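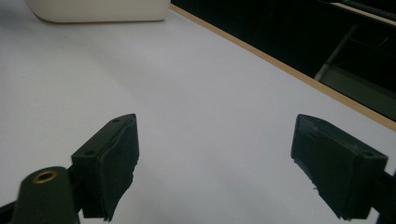
Three for the Bin

My sister said the garage in Otlow was too cold for a robot, so I moved the whole build into the back room and promised her it would fit on one table. It did! One white top on a wooden frame, one bin in the corner, and me, thirty-nine and grinning like a kid with a new bike.

I had named the robot Vonano before it had so much as an elbow. What it had so far was hands, and I loved those hands. I had glued the black pads onto the fingers myself, and the edges were already going ragged. I decided that was character. New pads were on order from Stirosau, 10 in a bag, and I was in no hurry to open it.

The plan was simple. I would wear the grippers, pick things up, put them in the bin, and Vonano would learn from me. I had 900 tries saved in a folder called KEEP and another folder called OOPS that was quite a bit bigger.

"Shuttlecocks," my sister said from the doorway. "You couldn't start with a block?"

"A block is boring! Look at that skirt. Squeeze too hard and it folds, squeeze too soft and it rolls off to the carpet."

She had played for the Thammasiri club in high school and had opinions about how to hold one. By the cork, she said, always by the cork. I set out three yellow ones, pulled my sleeves down, and slid my fingers into place.

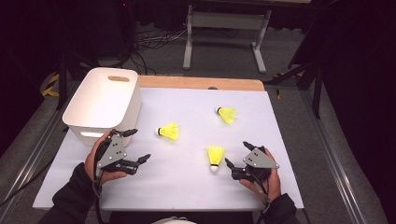 "The near one first," she said.

"I was going for the near one."

"You were looking at the far one."

I was, a little. I breathed out and brought the right hand in low, the way you'd reach for a sleeping bird, and started closing the fingers. She had stopped leaning on the door by then. She came right up to the table and put her hand out flat, palm up.

"Okay," she said. "When you're done, I want a turn."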